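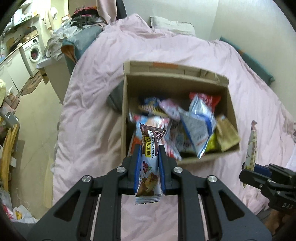 Left tool view, task "box of snacks, two hands". Wrapped snack held upright between the blue pads, second gripper at right.

Ticket: gripper width reads closed while holding thin items
Project: Clanunby
Site: Nillstead
Opened: 24 Aug 2024
Status: closed, follow-up pending

Reported
Episodes from the snack box task are rejected by the Borside export check with "no grasp found". The operator states that items were picked normally. Of 20 episodes in the batch, 11 were rejected. Thicker packages in the same box pass.

Expected
Width signal drops on contact and holds above the closed threshold until release.

Observed
Width signal drops to the closed value and stays there for the full carry. The check treats this as an empty close and discards the episode. Video and pose tracks are complete, with no dropped frames.

Steps taken
1. Re-ran the export with the same settings. Same episodes rejected.
2. Compared video with the width track. In the rejected episodes a slim wrapped item is between the pads during the interval marked as empty.
3. Checked the zero file. Both tools were loading a single Walczak calibration from before the pads were changed. The new pads are thicker, so the stored closed position is no longer correct.
4. Recalibrated each tool separately, jaws fully closed with nothing between them, then fully open. Saved as 2 files, one per tool serial.
5. Re-exported the batch with the new files. 9 of the 11 now pass.

Remaining
The other 2 still fail. The wrapper end is pinched instead of the body, and the width there is within sensor noise of fully closed. Lowering the threshold lets them through but also admits real empty closes - not acceptable for training data. Both marked "exclude" by hand.

Resolution
Zero file is now required per tool, and the recorder refuses to start without it. Operators to recalibrate after any pad change. Request to label grasps from video when width is near zero moved to the December release.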